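Planning for Equipment: Two-Arm Workstations
Speaker notes — budget briefing, Evville site
March 23, 2022

Slide 1. Purpose of this briefing

Members are asked to note the present position on the two-arm workstations and to agree the order in which purchases will be made. No decision on the supplier is sought today. The quotations from Briltine and Tzanetos are in the papers sent out last week and should be treated as confidential.

Slide 2. What we are planning for

The plan provides for 8 workstations over two budget years. Five would be installed at Evville and the remaining three at Sikumville. Each workstation consists of two arms on a shared base rail, a small enclosure, the control boards and the cabling between them.

Speak to the split between sites. Sikumville has asked for a larger share, and the reply is that its electrical supply must be upgraded first. The cost of that upgrade sits in the estates budget and is not included in the figures shown today.

Slide 3. Cost headings

Take these in the order on the slide.

Arms and motors. This is the largest heading and the one on which the two quotations differ most. The Briltine price includes fitting. The Tzanetos price does not.

Grippers. Treated as a consumable. The fingers are replaced when worn, and the allowance is 300 pounds for each workstation in each year.

Enclosures. Posts, floor panel and wall coverings. The sum is 1133 pounds for each workstation, delivered. Wall coverings and floor panels are changed from time to time so that the arms work against different backgrounds, and sites should hold spare sets.

Cables and connectors. Often left out of earlier bids. Last year both sites had to find the money from general stores — this should not be repeated.

Objects for handling. Small household items, toys and dishes. Sites may buy these locally and claim against the equipment code.

Slide 4. The work at hand

Allow a short pause here for members who have not visited the laboratory. Point out that both arms share one rail, and that neither can be taken away for repair without stopping work at the station. This is the main argument for holding a spare arm at each site.
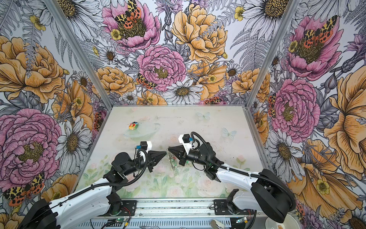
Two-arm workstation with patterned wall coverings. The grippers nearly touch over a small clear object with green parts.

Draw attention to the cable conduit on each arm and to the connectors at the wrists. These parts come under the cables heading and are priced separately from the arms. The marks on the floor panel may also be mentioned when asked why panels appear as a yearly cost.

Slide 5. Timing

Orders placed before the end of the financial year will be charged to the current budget. All others fall into the next. The second group of workstations would be ordered in September, once the first group has been accepted and signed for.

Slide 6. Points for agreement

Members are asked to agree that enclosures and cables be ordered first, as these are the same under either quotation.

Members are asked to agree that one spare arm be held at each site.

Members are asked to note that staff training is budgeted under a separate heading and will be reported at the next meeting.

Questions on the quotations should be taken after the open part of the meeting has closed.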